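Trelbridge > Buildings and Facilities > Notices > Thread archive

Search this archive Enter a keyword Go

Last updated: Tuesday, 4.10 pm

Trelbridge Facilities
1/ The Facilities Office has now finished its review of floor markings in the shared workrooms at Trelbridge. This thread sets out what has been agreed, what will change in February and what is expected of everyone who uses the rooms. Please read to the end before sending in questions.

2/ The review covered 39 rooms on the Stavier and Hamdan sides of the building. It dealt with carpeted rooms only. Hard floors in the loading area and the ground floor corridor are covered by a separate notice and are not affected by anything below.

3/ Floor tape is used to show where a piece of standing equipment belongs. Over time the markings have been laid by different teams in different ways, and several rooms held outlines for items that left the building long ago. Those outlines have been lifted.

4/ From February, yellow tape on carpet has a single meaning: the space inside the line is allocated. Nothing else is to be stored, parked or left within it, including for short periods. This applies to chairs, bags, boxes, parcels and coats.

5/ Tape in other colours will be removed from carpeted rooms as the work reaches them. If your team relies on a marking in another colour, please write to the office before the end of the month and say which room it is in. 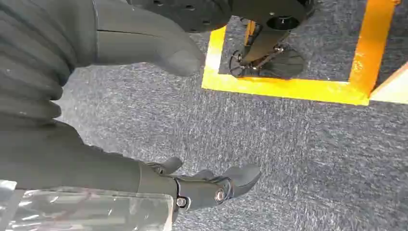

6/ Equipment on castors should be returned to its outline at the end of each session. Wheels and feet are to rest inside the line. Tape that is rolled over repeatedly will lift at the corners, and a lifted corner is a trip hazard.

7/ An outline does not have to be perfectly square. Several members of staff asked whether slightly skewed borders would be laid again. They will not, provided the edges are flat, the line is unbroken and the space is large enough for the item it serves.

8/ Furniture may stand next to an outline but should not overlap it. Where a desk or cabinet has crept over the tape, please move the furniture. Do not cut or shift the tape to suit the furniture.

9/ Teams must not lay their own tape. We recognise that this has been common practice and that it was done with good intentions. However, some of the tape bought locally leaves a residue which holds dirt, and the carpet tiles beneath have had to be replaced in 6 rooms.

10/ The office will use Pluveck low-residue tape throughout. Rolls are not being handed out to teams. Requests for a new outline should give the room, the item and its footprint at the widest point, with an allowance for opening doors or moving parts.

11/ Requests are looked at by Lindsay Pirihi and are normally answered within two working days. Urgent requests, such as a delivery already on its way, should be made by telephone – an email marked urgent may not be seen in time.

12/ Cleaning. Contractors will vacuum up to the tape and inside the outline where the floor is clear. They have been instructed not to move equipment. If the carpet beneath an item needs attention, the team responsible should move it out and let the office know that the area is ready.

13/ Please do not use wet cleaning products on or near the markings. Spills should be blotted and reported. A member of staff will check the tape at the next visit and replace any length that has lost its grip.

14/ Access routes. Every room must keep a clear route from the door to the far wall. Two rooms on the Hamdan side did not meet this requirement and their layouts have been redrawn. The teams concerned have been told and no action is needed from anyone else.

15/ Cables may not be run across an outline at floor level unless they are under a fitted cover. Covers are available from the Stavier stores between 9 am and noon. They must be signed for and returned when the work is over.

16/ We have been asked who is responsible for a room shared by more than one team. The answer is the team named on the door card. If the card is missing or out of date, Tayla Ashby will issue a new one on request.

17/ A copy of each room plan will be placed beside the door. Where the plan and the floor do not agree, please treat the tape as correct for the time being and report the difference. Plans should not be amended by hand.

18/ Work begins on the Stavier side and will be done before 8.30 am wherever possible. Rooms will remain open. Staff who arrive early are asked to keep to the side of the room away from the work until the tape has been pressed down.

19/ Comments on these arrangements may be sent to the Facilities Office at any time. Replies to this thread are read during office hours only. Faults and trip hazards should be reported to the front desk.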